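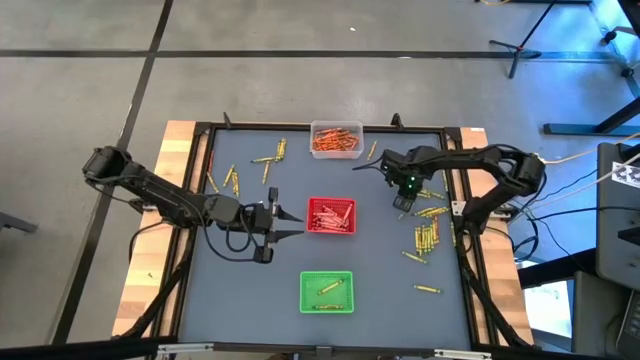 Ifans two-arm bench, crayon sorting into three containers.

Ifans Two-Arm Bench - Guarding and Acceptance Package
Sold by Jurncombe. Page last revised January 27, 2026.

Overview

The Ifans bench is a worktable with an arm mounted at each side, set up for sorting small parts into containers. The bench is the easy purchase. The package on this page is the paperwork and hardware that should come with it and, in our experience, usually doesn't: a written risk assessment for your task, a marked floor boundary, a stop circuit wired to both arms together, and an acceptance test you run yourself before you sign.

We sell this package for benches we supplied and for benches we didn't. If you already have a competent safety engineer and the time to let that person work, you may not need it.

About the word "collaborative"

You will see it in nearly every brochure in this category, including older ones of ours. An arm by itself is not collaborative in any way you can rely on. The standards people have been saying so for years: what gets assessed is the application, meaning the arm, the gripper, the part, the table, and whoever is standing there. Change the gripper and you have a different application. A force-limited arm with pointed fingers can still do harm at a force the arm considers acceptable, and a force reading taken on a flat pad won't tell you much about a narrow tip.

Crayons are harmless. People look at a table of crayons and decide the whole setup is harmless, then reach across it to straighten a basket. Assess the fingers and the reach. The crayons can wait.

What two arms change

Most templates we get sent were written for one arm and then had "x2" typed into them. We send these back. With two arms reaching over the same surface from opposite sides, you need to cover at least the following:

Pinch points between the arms, at every height where they can meet
One stop button that stops both, wherever it is pressed
What the second arm does when the first one faults
Elbows that swing outside the table edge (measure the reach from the elbow as well as the gripper)
Cables near the joints, and on the floor where people walk

The elbow is the one that gets missed. Drawings tend to show the boundary following the tabletop, and the tabletop tells you very little about where the arm goes. Ilango Sastry, who does our site visits, now marks the floor with the arms at full reach and the customer watching.

What's in the package

Risk assessment, written for your task and your gripper, signed by the assessor
Dual-channel stop circuit with 2 buttons, one for each long side of the table
Floor marking kit
Ninex speed-limit key switch (setup mode and run mode)
Acceptance test sheet, 16 checks
Half a day on site

Not included: fencing, light curtains, scanners. If the assessment says you need them, we'll quote them separately, and you're free to buy them somewhere else.

The acceptance test

Do not let us run it for you. A vendor who tests his own guarding will find that it passes. The sheet is written so that a person with a tape measure, a stopwatch and a force gauge can get through it in nearly 8 hours, and the checks have to be done with the real gripper fitted and the real parts on the table. Each line has a number to write in. We took the tick boxes out in September after Meenakshi Shenoy went through a stack of returned sheets and found every box ticked in the same pen stroke.

If a check fails, write down the failure and stop. Don't lower the speed until it passes and then put the speed back.

When to reassess

After any change of gripper, finger, container height, table position, software that sets speed or path, or operator group. Trarkadura, one of our longer-running customers, also repeats the stop test every 20 working days. No rule we know of gives that number. They picked it and they stick to it - we'd take that over a yearly certificate in a drawer.

Common claims we don't accept

"The arm is certified." Ask what was certified, and with which tool.
"It runs slow." How slow, who can change it, and is there a password on the setting?
"Our people are trained." Visitors aren't, and neither is the person who comes in to clean.
"We've never had an incident." On a bench installed last month, that means very little.

Ordering

Send the gripper drawing, the floor plan and a plain description of the task to Annapurna Gowda at Jurncombe. Orders without a gripper drawing are put on hold. Lead time depends on the assessor, so please don't book your launch first. Questions about the stop circuit go to Gaurav Jaiswal.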